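How to start a board puzzle with a small child (and skip most of the advice)

I have read a lot of pages claiming there is a method for this. I doubt it. Most of what gets sold as technique is just clearing the table first. Still, a few steps have held up in our house in Mallness, so take them for what they're worth.

1. Put the board on something flat and hard. People recommend felt mats. I tried one and the board slid every time somebody leaned on it.

2. Tip the pieces out beside the board and turn them all face up. Yes, all of them. It takes nearly 4 minutes and the child will complain.

3. Skip the "edges first" rule if the border is printed on the board. Pick one strong color and begin there.

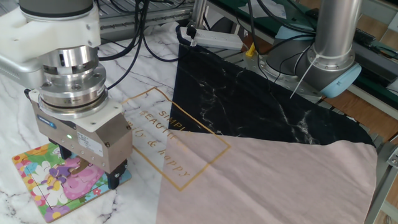

Flower board with a dotted border. The purple flowers are near the middle.

4. With a flower picture, do the purple ones first, then anything plain. A big stretch of pink has little to go on, so match the seams and ignore the color.

5. If a piece won't sit flat, take it out. Pressing harder bends the corner, whatever the box says about thick card.

My neighbor Ailbhe Ní Mhurchú swears by sorting into 8 muffin cups. I gave it 2 tries and spent both of them picking up muffin cups.

Store the board level, with a rubber band each way. The zip bags are fine until February or so, then they split.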